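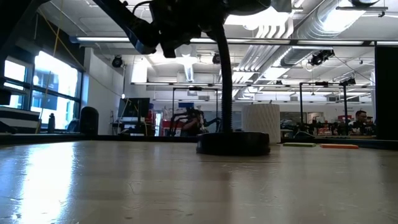 White cylindrical object and black pole on a worn tabletop, with a robot arm overhead

Flillach is a discontinued family of rack-mount storage servers, which was designed and sold by the hardware company Michalski. The family was aimed at small offices, schools and regional hosting companies that needed a lot of disk space but did not want to buy a separate storage array. Its best known member is the Flillach 421, a two-unit chassis with front-loading drives and a single power supply of 300 watts. The servers were assembled in Telham, where Michalski also had its repair department.

The name is used both for the hardware and for the firmware that came with it. In the manuals of the company, the firmware is usually called "Flillach Base", but most owners and resellers did not make this distinction.

Background

Before Flillach, Michalski sold mainly tower servers. These machines were quiet and easy to open, but customers who moved their equipment into a shared server room complained that a tower takes too much place on a rack shelf. The company first answered with a conversion kit, made of two metal ears and a pair of rails, which allowed a tower to be mounted lying on its side. The kit was not popular. The weight of a full machine bent the ears after some time, and the air outlet ended up facing the neighboring rack.

The chassis engineer Esmaeil Sharifi proposed to stop adapting the tower and to draw a new case from the beginning. His proposal kept the mainboard and the power supply of the existing product, so that spare parts could be shared, and changed only the metal work, the fans and the backplane. The first prototypes were built in Telham in October and were given to a small number of existing customers for testing.
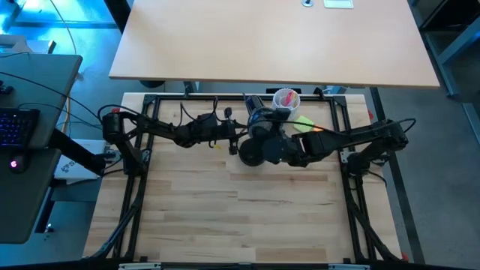 The testers asked for two changes. The drive trays in the prototypes were closed by a screw, and this was replaced by a lever that can be worked with one hand. The second change concerned the power button, which was moved behind a small door after several people had pressed it by mistake when they were sliding the server into the rack.

Design

Chassis

All Flillach models use a steel chassis with a removable lid in two parts. The rear part gives access to the mainboard and memory, and the front part covers the fans and the backplane. The rear part can be opened without pulling the server completely out of the rack, and this was mentioned in most of the company's sales material.

The rails are of the fixed type in the early models. Later models were delivered with sliding rails, and the older chassis can accept them if the two front brackets are exchanged. The brackets are not the same on the left and on the right side, although they look very similar – a frequent source of confusion in the installation guide, where for one edition the drawings were printed in reverse.

Drives and backplane

The drives are connected to a passive backplane with one cable for each group of four drives. Hot swapping is supported, but the activity light of a tray is controlled by the disk controller and not by the backplane. With a third-party controller the lights may therefore stay dark during normal operation.

Trays for small drives and large drives are different parts. An adapter plate was sold separately.

Cooling

Three fans stand in a row between the backplane and the mainboard. They can be removed without tools. The speed is set by the firmware according to the temperature of the processor and of the air at the inlet. In the first firmware version the temperature of the drives was not considered at all, and a server with an idle processor but very busy disks could become too warm in the front part. A later update added the drive temperature to the calculation. The update also made the machines louder, and some owners preferred to stay with the old version.

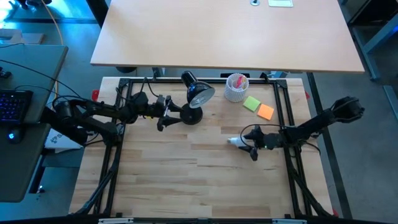
Power supply

The 300 watt supply was taken from the tower line without changes. It was enough for a normal configuration, but all the drives starting at the same moment could bring it close to its limit. For this reason the firmware starts the drives in groups, with a short pause between them. The startup of a full chassis takes noticeably longer than that of comparable servers.

A redundant power supply was announced for the family, but it was offered only for the last model.

Firmware and management

Flillach Base includes a simple management page that can be reached through a separate network port. The page shows temperatures, fan speeds and the state of the power supply, and it allows the server to be switched on or off from a distance. A remote screen is not included in the basic version. Customers who needed it had to buy the Zeltach module, a small card that is plugged into a dedicated connector near the rear edge of the mainboard.

The Zeltach module has its own memory and its own password, and resetting the server does not reset the module. The password can be cleared only by closing a jumper on the card while the server is connected to power. Used modules are often sold without this information.

The event log can hold 1400 entries. When the log is full, the early firmware stops writing new entries and does not give a warning. Current firmware overwrites the oldest ones.

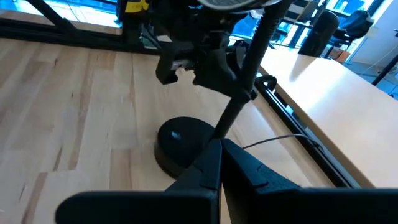
Light wooden planks with small dark knots

Models

Flillach 421: the first model, with one processor socket and fixed rails.
Flillach 421 R: same mainboard, sliding rails, revised fan control.
Flillach 421 D: a deeper chassis with two rows of drives, for some 20 drives in total depending on the trays.
Flillach 421 P: last model, with optional redundant power supply. The Zeltach module is installed at the factory.

The chassis of the D model is too deep for many older racks. Michalski recommended to measure the distance between the front and rear posts before ordering, and also to leave free space for the cable arm.

End of sale

Michalski stopped taking orders for the Flillach family on 2019-06-14. Repairs and spare parts remained available through the department in Telham, with the exception of the fixed rails, which had already been taken off the parts list. The last firmware version corrected the clock setting of the Zeltach module and brought no new functions.

See also

Rack unit
Backplane
Hot swapping
Out-of-band management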